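How to sort and log a soil core without losing your mind

I spent most of April teaching new summer students to process soil cores at the Holtelton field plots, and the same questions came up every day. So I finally wrote the routine down!

Before you start, label everything. Plot, depth, date, your initials – on the bag and on the lid too, because marker rubs off when your gloves are damp. We name our plots (mine are Osik and Sarell), which is much easier to shout across a field than a number.

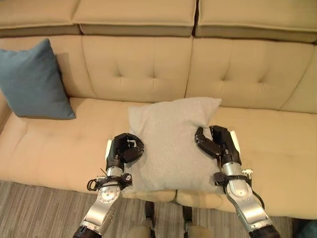 A light gray pillow on the beige sofa.

Lay the core on a clean tray and break it up by hand. Don't crush it. Pick out stones and the thick roots first, then push the rest through the 2 mm sieve. If it smears, it's too wet, so spread it out and go have lunch.

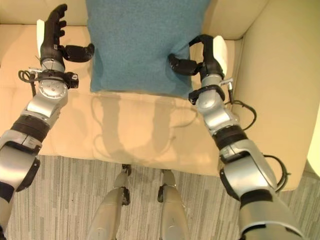
Aatos Laitinen
Field and lab assistant, Ren Soil Ecology Group

Now weigh out your subsample. I take 200 grams for drying and put the rest in the fridge the same afternoon (a full core gives me about 800 grams, so there's plenty left if I mess up). Write down the weight of the empty tin before you fill it. I forgot this on an entire rack once and had to scrub out every tin to get the numbers back.

Type your weights into the spreadsheet while the tins are still in front of you. Our sheet has 2,010 rows now, and the few weird ones are nearly all from days when somebody decided to enter things later.

Rinse the sieve from the back with plenty of water and stand it on its edge to dry. Then start the next core. The first few are slow, but you do speed up – my students were chatting their way through a whole rack by the second week.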